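Lab notebook, Wondent student project
26/03/2022
Entry by Zanele Visser

Long one today, so get a drink first. We finally have both hand-held grippers tracking at once and I want to write it all down before I forget which change did what.

Where we were at the end of the last entry: left gripper fine, right gripper fine, both together a mess. As soon as the second one came up, the pose of the first would jump sideways every few seconds, come back, and jump again. I had spent two evenings convinced it was the cable. I swapped the cable. Same jumps. I then blamed the cubes, reprinted one face, glued it on, and got glue on the desk. Same jumps.

The problem was in the marker table. When we made the second cube back in January, someone (me, I checked the history) copied the ID list from the first cube and changed all the entries except one. So there was one face on the right cube that the software believed belonged to the left. Turn the right wrist far enough to show that face and the left gripper teleports. I fixed the one line, restarted, waved both hands about like somebody landing a plane, and both tracks stayed put. I may have shouted.

The rest of the morning went into calibration. Notes for whoever does it next:

Close both sets of fingers fully before starting the program. It takes the closed position as zero and does not ask twice.

Turn each cube slowly so every face gets a good look. If you rush it, the fit comes out looking fine on the screen and is rubbish near the table edge.

Watch the residual number while you do it. Mine settled after the second try. The first try I had my thumb over a corner of the marker, which I only noticed in playback.

Keep the sleeve and the cable apart. I caught a loop on my elbow once and pulled the gripper round in my hand. Slack first, then start.

After that came the fun part. The task for the spring showcase is the handover: pick up a small object from the table with one hand, pass it to the other, put it down again. Sounds like nothing. Try it with two parallel fingers on each side and no feeling in them at all and you will see why I love it. Your own hands cheat all the time. They slide, they squeeze a bit more, they shift the thing along with a fingertip. With the grippers you get open, close, and wherever your wrist happens to be.

We're using the white table with the carved edge and the curvy legs, by the way, and I'm keeping it for the whole series so the height stays the same.

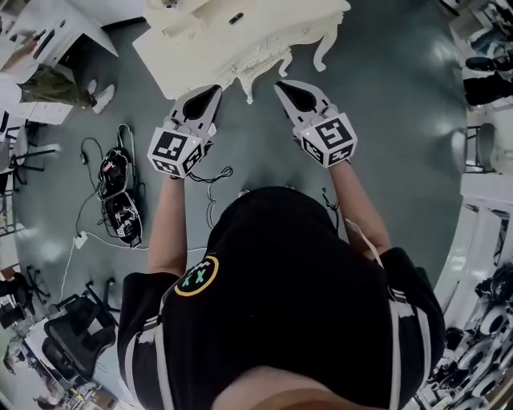 Venter wants to know if we could skip the handover and let each arm do its own pick and place, given that the showcase rules only say "two-handed task" and a judge would never mark us down for it. Fewer ways to fail on the day, and the arms wouldn't have to come anywhere near each other, which would save a week of collision checks.

Fair point about the collision checks, and I did think about it over lunch. I still want the handover. Two arms doing separate jobs is one arm twice, and our model from last term can already do that. The moment where both grippers have hold of the same thing is the part we have never managed, and it is the part I joined this project to work on! Compromise, written here so I can be held to it: if the handover isn't working in replay by the time the arms come back from servicing, we go with separate picks and I won't sulk.

So, approach angle. I tried coming in from straight above first, because that is what the arms like. Works well for the pickup. For the handover it's hopeless, the receiving hand has nowhere to go except through the giving hand. Tilting the giving wrist inward gives much more room. Then the receiver can come in from the side with its fingers open wide and close on the free end of the object. The trick is to grab near one end at the pickup, never in the middle, so there is a free end to offer. I kept forgetting and grabbing the middle, then standing there with no plan.

Things that made a visible difference:
- starting every take from the same pose, both hands out over the near edge of the table
- opening the receiving gripper before moving it, all the way, even though it feels silly
- holding still for a beat when both grippers are closed on the object. Without the pause, the moment of transfer is only a few samples long and the model has almost nothing to learn from
- feet. I mean it. If I shuffle between takes my reach changes and the whole batch drifts. I stand with my shoes right up by the table and leave them there
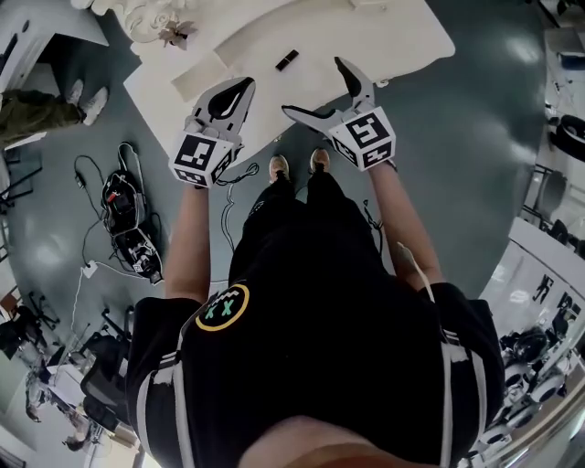 Both grippers over the near edge, small black object between them.

On the object itself. I want it small and dark against the white top, so it is easy to find later when we label. Small also means the mistakes show up quickly, a big foam block forgives everything. The downside is that when it is lying at a slant I have to roll my wrist to line up the fingers, and rolling the wrist is what hides the marker faces. For now I am leaving the slanted starts in. The arms will have to deal with them sooner or later and I would rather have the ugly takes in the set than find out at the showcase.

Data side. Skarnholm (our storage box, for anyone new reading this) had filled up with old test runs, so I cleared those out before lunch. Please name your folders with a date and a task! I found one called "new" and inside it another one called "new". We have 511 usable takes on disk now, counting the single-hand ones. The target for training is 2,000. That sounded awful when we set it, and today it sounds all right, because with the tracking fixed I am throwing away far fewer. Before the fix I was binning takes as fast as I made them.

I also changed how a take ends. It used to be a key on the laptop, which meant either putting a gripper down or yelling across the room for someone to press it. Now you close both grippers and hold for 2 seconds and it stops by itself. Small bug: if you hold the handover pause too long, it thinks you have finished. I did this several times before I worked out what was happening. Quick fix is to look at the distance between the cubes as well and only stop when they are well apart. It's in the code on my branch, not merged. Mollell, if you get to it before me, the threshold is at the top of the file and I guessed the value.

Playback is the other big improvement. The viewer now draws both hands in the same window with the finger opening as a bar at the side, and you can scrub back and forth through the transfer. I watched one of my good ones over and over. You can see the giving hand let go a hair too early, and the object tip slightly, and the receiving hand has it anyway. I learned more about my own wrists from that than from the whole stack of plots I made last month.

A thing I noticed in there that I did not expect: I always give with the same hand. Every single take in the morning batch, left gives and right receives, without my having decided on it. That's a bias we would have trained straight into the model. From the afternoon on I alternated in blocks of 5, and right-to-left was terrible at first. Slow, late, lots of fumbling around for the free end. It got better.

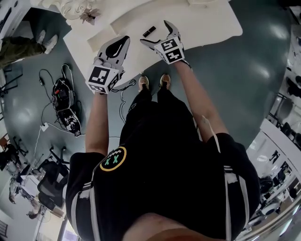
By the end of the session the two directions took nearly the same time and I had stopped muttering instructions to myself. I'd like everyone to do some of each. Different people hold the grippers differently, and if all the data comes from me the arms will move like me, elbows out and all.

Arms do get tired, for the record. The grippers weigh very little, but holding anything out in front of you for that long is work. Take breaks, and don't record the last few when you're fading, the hands sink and the approach gets sloppy. I cut the tail off my last batch for that reason.

Open questions, in no order:

Do we trim the pause afterward or leave it in? I say leave it. Venter says the arms will stand there looking like they've crashed. Could try both on a small set and compare.

Finger opening signal is noisy near fully closed. Might be the zero, might be the pads squashing. Needs a proper test with the pads off.

Lighting. The shiny floor throws back a lot from the overhead lights. It hasn't upset the marker detection as far as I can tell, but I'd like to run one batch with half the lights off and look at the dropouts.

Spare cube. We have no spare with correct IDs. If one gets dropped the week of the showcase we are stuck. Print one, and please, please check the ID list against the other cubes before gluing.

For next time:
- merge the stop gesture fix
- right-to-left takes first, while fresh
- Mollell to try a full calibration alone from the notes above, without me hovering, and write down wherever they are unclear
- first tiny training run on the handover takes only. It will be bad. I want to see how it is bad
- charge everything the night before

Batteries are on the charger, branch is pushed, takes are copied to Skarnholm under today's date with _handover on the end. The marker table has a comment in it now, in capitals, above the line I got wrong.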